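Ticket: petition signatures dropping off / Foldale ceasefire letter
Status: open, see bottom
Opened 11 March 2023

Problem as reported: the letter page for the Foldale talks (the one asking both delegations to go back to the table before the April session) shows 1,000 signatures. Regional desk says they have 2,000 confirmation emails sent. Someone's number is wrong. The letter goes to both missions plus the mediator's office, so we can't send it with a bad count on top – the other side will use it.

Using Stustarance for the form, same as for the prisoner exchange letter last year. Mailing goes out thru the Flevalbridge office list.

First look. Page loads fine here, form submits, thank-you screen comes up. Counter doesn't move. Cleared cache, counter still doesn't move. Tried from phone on mobile data, same.

Looked at the export. Stops dead at 1,000 rows. Not 998, not 1,003. So that's a cap, no way that's a coincidence.

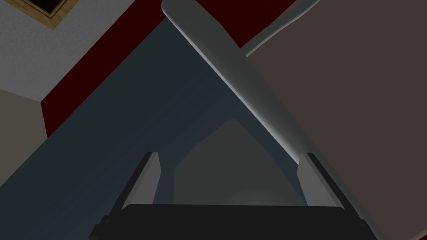
Export screen has a "rows per file" box and it was set to 1,000. Changed it to max, ran again, got 2,000 and change. OK so the signatures are in there. The public counter reads from the last export file and not from the live table, which I did not know and which is not in the help pages anywhere I could find.

Counter now shows the higher number. Thought we were done. Not done.

Second problem. Partner group in Sarıgül wrote back that their people signed and never got the confirmation, so they're sitting as "pending" and don't count. They sent a list, 300 names. Checked the first bunch against the table, all there, all pending.

Things tried:
– resend confirmation to one address. Says sent. Partner says nothing arrived, not in spam either
– resend to my own address. Arrives in a minute
– resend to a test address on the same mail provider the Sarıgül people use. Nothing

So it's the provider dropping us. Subject line has the words "sanctions" and "urgent" and the link is a short link. Would drop it too probably. Changed the subject to "Please confirm your signature", swapped the short link for the full one. Test address got it after that. 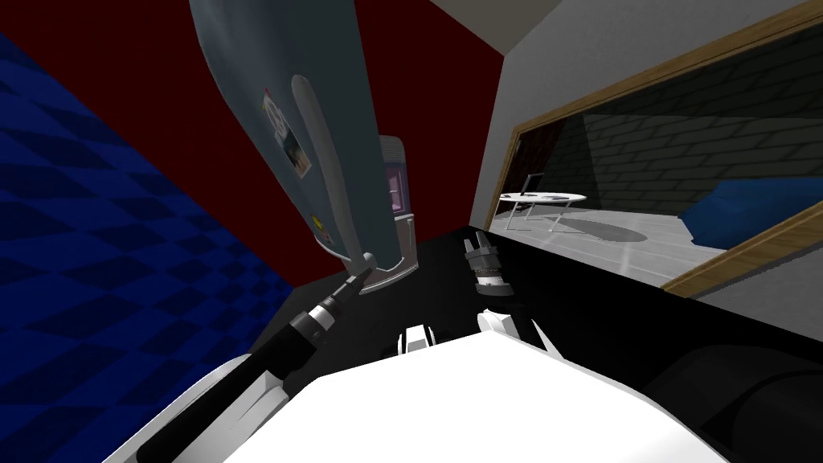 Can we just mark the 300 as confirmed by hand?
Better not. Both delegations have complained before about padded petitions, and if anyone asks how a name got on there we need the click from the person. Resend first, give it a few days, then the partner group can phone the ones left over.

Resent to all pending, new subject line. Confirmed count started climbing right away, still going as I type this.

Third thing, smaller. The dot in the i. The name of the town was showing as Sar?gül on the signatory list, both on the page and in the PDF. Bad look when the whole point of the letter is that people on both sides of the line signed it. Database has it right. Page template was set to the wrong character set, fixed. PDF is a font problem, the default font in the template dosen't have that letter. Switched fonts, page breaks moved, the last paragraph (the one on the buffer zone and the crossing hours) now runs on to page 3. Leaving that for whoever does layout.

Also the letter text on the page was the old draft. It still said "immediate withdrawal" where the agreed wording is "phased withdrawal under observation". That took weeks to get agreed between the groups so please nobody paste from the old file again. Old file renamed with OLD in front.

Question is whether people who signed while the old draft was up need to be told. My view yes, short email, chance to take their name off. Asked Flevalbridge, waiting on them.
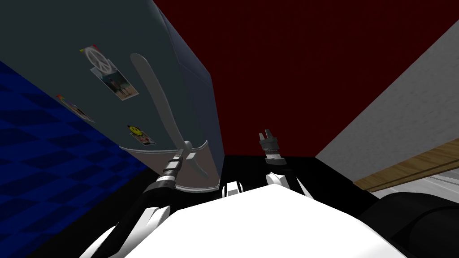
Still open

– PDF page break, layout
– email to early signers about the wording change, text needs sign-off from Flevalbridge
– phone follow-up for whoever is still pending from the Sarıgül list
– ask Stustarance support if the counter can read the live table. Sent, auto-reply only so far

Do not close this ticket until the count on the page, the export and the cover letter all match. Check all three on the same day, the numbers move.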